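Sernovberg Small Holders Fund
Progress report to the Haugland board, second half-year
26th January

Hi all,

I promised you a report before the end of the month and I'm squeezing it in on a Friday afternoon, so forgive me if it wanders a bit. The full statements are going out with the custodian's packet. What you get from me is the part the statements don't tell you, mostly why the money sits where it sits and what I'd like to do with it next.

Start with the bonds, which is where I spent most of my time. When you gave us the grant to run the pilot portfolio, the plan was to keep the bond side short and boring until rates settled down. I kept it short for longer than the plan said. I thought long yields had further to climb, and for a while they did, and then they came down in a hurry and I was still parked in six-month bills. We earned decent interest the whole time, but we missed a good chunk of the price gain that a plain intermediate fund would have handed us. That one is on me. I've since started moving out along the curve in small steps, one purchase a month, and I'm going to stick to the schedule this time even if I have a strong opinion on the day.

The stock side was kinder. We're still in the broad index fund for most of it, with the smaller slice in dividend payers that the board asked for. The dividend slice lagged. Utilities had a rough stretch (higher rates do that to them) and we hold more utilities than I'd like. I haven't sold any, partly because the income is what the slice is for and partly because I'd like to hear from you before I change something you picked.

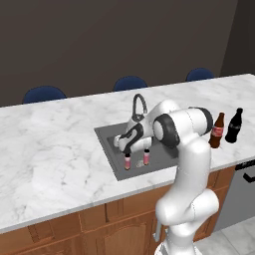
Costs next, as you asked about them twice last time! We moved the account from Pesier to Ladholm over the fall. The transfer took longer than either firm said it would, and two positions got stuck in the middle with the cost basis missing, so I spent several mornings on hold with a printout in my lap. It's all fixed now. Trading costs for the half-year came to $681, and $30 of that was a wire fee that Ladholm has agreed to refund. I'll show the refund in the next report once it lands. The old account at Pesier is closed and I have the letter.

We have 2317 small savers enrolled in the pilot now. Most of them put in a little every payday and never call, and that's fine by me. The ones who do call want to know one thing, which is whether they should stop when the market drops. I got plenty of those calls in the fall. I can't give personal advice and I say so, but I do walk them through how the monthly purchases work and what a falling price does to the number of shares they get. A few paused their contributions anyway. Some of those have started again, and I didn't chase the others.

One thing I'd do differently is the quarterly mailing. I wrote four pages on inflation, the yield curve and the dollar, and I was pretty proud of it. Then the questions came in and they were all about the fee line on page one. So the next mailing is going to be a single sheet: what you put in, what it's worth, what it cost you. Anybody who wants the long version can get it from the website, and I'll keep writing it because I enjoy it - I just won't make people pay the postage.
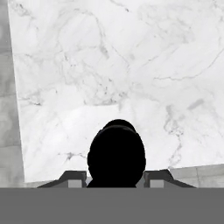

Marble countertop with gray veining.

Still open from your last letter:

The cash reserve. You wanted it down to three months of payouts. It's closer to five. I've been slow here on purpose while the transfer was going on, and I'd like to bring it down in two steps, the second one in May.

The international fund. I looked at the three you suggested. Two of them overlap so heavily with what we already own that I can't see the point in paying for them. The third is cheap and looks good to me, but it has a short track record. I'd start small if you're comfortable with that.

Rebalancing. We're still doing it by calendar, twice a year. I'd like to switch to bands, so that we only trade when something has drifted far enough to matter. It should mean fewer trades in a quiet year. In a wild one it could mean more, and I want you to know that going in.

The audit. Nothing to report yet. They have everything they asked for, plus one folder they didn't ask for that I sent by mistake.

What I need from you is a yes or no on the utilities, a yes or no on the international fund, and somebody's signature on the new Ladholm authorization form, which is the last sheet in the packet. The form has to be signed in ink. I asked them about doing it online and got a very firm no.

Call me if any of this is unclear. I'm at my desk most mornings, and I'll send the corrected fee table as soon as the refund comes through.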